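5.3 Setting up a task in Prarov Planner

Before you start, check that both arms are homed and that the Jendau driver is running. The planner will not load a task while either arm reports a fault.

1. Open the Tasks tab and choose New. Give the task a short name with no spaces.

2. Under Cameras, select the head camera. Leave the exposure on Fixed.

3. Press Detect. The planner draws an outline round each item it finds and adds it to the object list.

4. Go through the list and delete anything the arms should not touch. Mark trays and racks as Surface, and bowls, plates and utensils as Item.

Note: Thin items such as chopsticks are sometimes joined into one outline. Use Split — the scissors icon — and draw a line between them.

5. Set the planning port to 1399. Port 776 is kept for the stop signal and must not be changed.
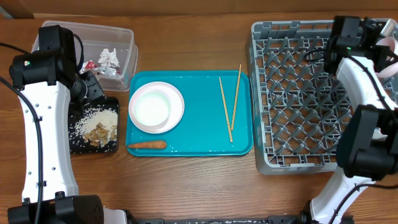
6. Assign each item to Left, Right or Either. With Either, the planner picks the arm with the shorter path.

7. Press Preview and watch the whole run on screen. If error 1002 appears, the two paths cross. Assign one of the items to the other arm and preview again.

Caution: Keep hands clear of the table once Run is lit. Loose food is not tracked as an obstacle.

8. Save the task. The last 4 versions are kept.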